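Brenier 4 lands with a friendlier level editor and a much quicker lightmap bake

7 Apr 2018

The small team behind the Brenier game engine has put out version 4, and if you have spent any part of the winter waiting on lighting to finish baking (we know plenty of you have, because you write to us about it) then this is a very welcome piece of news indeed.

The biggest change is to the terrain and level editor, which goes by the name of Redeck and used to ship as a separate download. It now opens in a tab right alongside the material view, so you can paint a hillside, swap over to fix the grass shader, and come back without saving and reloading the whole map. Woo-jin Shin, the lead on the editor, told us over a long and cheerful call that most of March went into making undo work properly across both tabs. "I would press it and a river would vanish from a different level," he said. "That one took me a while to forgive."

Lightmaps are the other headline. The old baker handled one room at a time, and the new one spreads the job over every core it can find. On the Fragkou sample map, a hillside village with 109 light sources, the team says a full bake is down from an hour to 6 minutes on a desktop machine. Ours is an older model and needed 10, and we were still delighted! 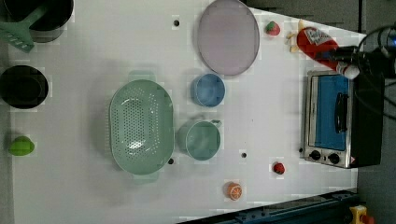
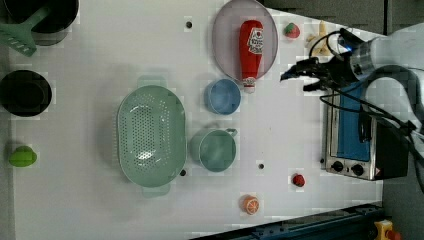

Both pictures: pots, a spatula and a pale-green colander on a white tabletop.

There are plenty of smaller things in the release too. Collision meshes can now be simplified with a slider, the asset browser finally remembers which folder you were in, and imported models keep their pivot points where the artist put them, something people on the forum have been asking for, very politely, through four whole versions. The physics step has been left alone this time, so existing projects should behave just as they did before.

Anyone moving a project up from version 3 should make a backup first and then let the converter run to the end, even if the progress bar seems to sit still for a bit near the finish. Xiomara Szabo, the author of the Drikance scripting plugin, has already posted an updated build and says older scripts will load as they are, apart from those that call the retired fog functions. A list of replacements for those is in her release notes.

Version 4 is free for current license holders and can be downloaded from the account page. The Linux build is still being tested and will follow later in the spring.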